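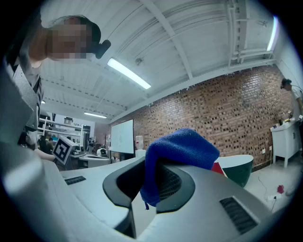 How does a learning system get examples of hand work without a robot being present?

A person does the task with a hand-held gripper that carries its own camera, and the video, together with the tool's movements, is stored as an example the system can copy.

Hand-held demonstration collection
By Rutilio Esquivel
30 April 2018

Hand-held demonstration collection is a way of gathering training examples for robots that pick up, move, fold or wipe things. The operator holds the gripper and carries out the task at normal speed. One complete attempt is called an episode.

Equipment

The tool has a body, a pair of fingers and a wide-angle camera. A wide lens is preferred since it keeps the fingers and much of the room in view together. Many tools also carry a square black-and-white marker, which lets software work out the position and tilt of the tool. Markers must be kept flat and clean. A bent marker gives a wrong angle, and the error is hard to find later.

Procedure

Each session starts with a short calibration, in which the tool is moved slowly through the work area. The operator then repeats one task, changing the starting position of the object between episodes. Cloths are a common choice of object. They take a different shape each time they are dropped, so a set of cloth episodes has to be larger than a set made with rigid blocks.

The Cendcombe set

The Cendcombe set was recorded with 2 tools over 30 days and holds 2,129 episodes. Tasks were divided into 3 groups: cloth, containers and small parts. Episodes in which the marker was lost were kept in a separate folder. The labels were revised in August, after the first release, to correct mixed-up start times in the container group.

Limits

The method records what the operator does, including mistakes and pauses. Arm reach is also a problem. A person can turn the wrist or step sideways in ways a fixed arm cannot follow, and such episodes are usually removed before training.

See also: Bitow format; Plusero marker sheet

Last updated: 30 April
Shares: 3 | Comments: 2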